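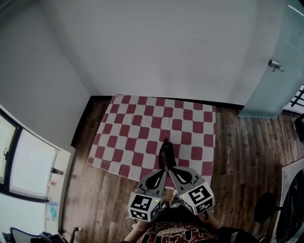 Garra de mão com os dois dedos abertos e os cubos de marcadores, sobre o xadrez vermelho e branco.

Oficina Evangelista > Cadernos > Garra de mão > Entrada 18

27 de setembro de 2023

Continuação da entrada anterior. Os cubos estavam a rodar nos dedos, coisa pouca, mas o suficiente para estragar a pose. Refiz o encaixe com 0,2 mm a menos de folga e uma gota de cola na base. Dedos impressos na Prusard, PETG, enchimento a 18%. Os anteriores, em PLA, ficam na gaveta para quem quiser cortar.

Calibração: 300 imagens, padrão impresso em papel mate. Com papel brilhante a luz da janela apaga os cantos do marcador e o detector perde-o. Quem repetir isto de manhã, baixe primeiro a exposição.

O cabo espiral continua a puxar para o lado quando se roda o pulso. Experimentei prendê-lo mais atrás e melhorou, mas agora bate na mão. Fica assim até haver um cabo mais macio. A Rilum tem um de silicone, falta confirmar os conectores.
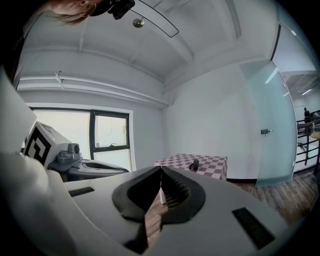

Na segunda garra a conversa é outra. Os dedos macios fecham bem na ponta e deixam folga em baixo, e com objectos cilíndricos isso nota-se: o copo pequeno escorrega se for apanhado pela parte larga do V. As nervuras interiores ajudam um pouco. Quero tentar um molde com dureza mais baixa, mantendo a mesma forma exterior para não mexer no corpo.

Teste de fadiga no banco: 1.000 ciclos de abrir e fechar, sem fendas visíveis. O parafuso do eixo desapertou aos 300. Passar a usar porca autoblocante.

Gravação no Movasness: 8 sequências, duas deitadas fora por falta de sincronismo entre as câmaras. O relógio da segunda garra atrasa depois de ligar, convém esperar um minuto antes de gravar.

Por fazer:
- porcas M3 autoblocantes
- molde novo dos dedos
- medir o cabo da Rilum
- subir os STL corrigidos para a pasta comum

Comentários (3)

tornearia_fina: Que cola usaste na base dos cubos? A ciano deixa-me sempre o PETG esbranquiçado.

autor: Epóxi de duas partes. Demora, mas não mancha.

pla_e_paciencia: Fico com os dedos em PLA se ainda estiverem na gaveta.

© Oficina Evangelista | Contacto | Voltar ao topo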